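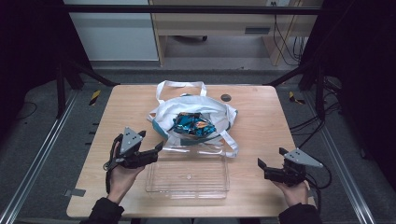

*Fig. 1. White tote bag and clear container on the table, Semple store.*

**Ticket 381 — label printer drops every second job**
Opened: 2020-06-27
Site: Semple
Raised by: Roxana Villca
Status: closed, one follow-up

**Fault as reported**

Labels sent from the Stistach stock program to the counter printer come out one at a time. The next job shows as "sent" in Stistach, but no label is printed. The third prints, the fourth doesn't. Test page from the printer's own menu is fine every time.

**Set-up**

- Stistach client on the counter PC, print queue on the back-office server (Plirden)
- Printer on network cable, fixed address
- Label stock changed in February, no other hardware changes known

**Log**

1. Restarted printer and counter PC. No change.
2. Swapped network cable and moved to a spare switch port. No change.
3. Printed from a plain text editor on the counter PC, same queue. Same pattern, so Stistach is not the cause.
4. Printed from Plirden straight to the printer address, skipping the queue. All 17 test labels came out.
5. Checked queue settings on Plirden. Two-way status was on. The server waits for a "ready" reply after each job, and the printer sends it only once the gap sensor has found the next label edge.
6. Printer log shows error 610 (gap not found) after each printed label. It clears itself when the next job arrives, and that job is thrown away.
7. Sensor was still set for the old stock. Ran calibration with the new roll loaded. Error 610 no longer logged.
8. Left two-way status on. Turning it off hides the fault but would also hide a real paper-out.

**Result**

Sent a batch of 900 short labels through the normal queue from Stistach. All printed, none missing from the sequence. Roxana confirmed from the counter.

**Follow-up**

The Drekinness branch has the same printer model and moved to the new stock in the same delivery. No fault raised there yet — calibrate at the next visit anyway. The calibration step is now in the roll-change sheet, under "Load and close lid".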